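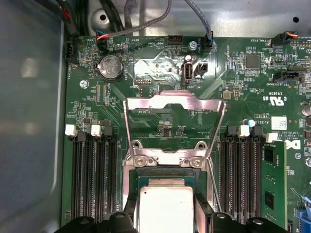

Chapter 2: Where the Work Goes When It Has to Wait

Anyone who has stood in a bank on a Monday at lunchtime already knows a good deal about queues, and I would like you to keep hold of that knowledge as we go, since it will serve you better than any formula in the first half of this chapter. You know that a line can be short and slow, or long and quick. You know the sinking feeling when the one open teller gets up and walks into the back room. Queues turn up anywhere that something arrives wanting attention and something else has only so much attention to give. They turn up inside computers too, where a processor like the one over the socket here, a flat silver part you could lose in a coat pocket, will have jobs lined up for it much as the teller has customers. Bread ovens, ferry ramps and dentists all behave in the same way, and most of our stories will come from places like those, because it is easier to picture a ferry than a list of jobs in memory.

The ferry I have in mind ran from Oltora across to the island of Kuvari, and for one long summer I was the least useful person employed on it. My supervisor was a patient man named Margus Koppel, who kept a notebook of every car that came down the ramp between June and September. By the end of the season he had written down 3,916 of them, each with its time of arrival and its time of boarding, in pencil. The boat held 30 cars. I asked him once why he bothered, when anybody could see that the boat was usually big enough. He turned back to a page from July and showed me a sailing that had gone out with plenty of bare deck, and then the very next one, for which 39 cars had come. Nine families sat on the ramp eating their sandwiches until the boat came back.

I have thought about that page many times. If you had taken the average of those sailings you would have found room for everyone, and you would have had a hard time explaining it to the nine families. Cars do not come evenly. They come in bunches, behind a slow tractor or after a church lets out, and the empty space on the early boat cannot be saved up and used on the later one. We will call this unevenness variability, and you will meet it on nearly every page from now on.

In Section 2.1 we learn to describe arrivals, using Koppel's notebook as our data. Section 2.2 looks at service times, with a visit to the bakery at Llewellyn, and Section 2.3 puts the two together. Please don't skip the bakery, even if you are in a hurry to reach the equations. Several of the end-of-chapter problems depend on it.

Before you read on, find a line somewhere this week and stand near it with a watch. Write down when each person joins and when each one leaves. Twenty minutes is plenty, and a sandwich shop will do nicely.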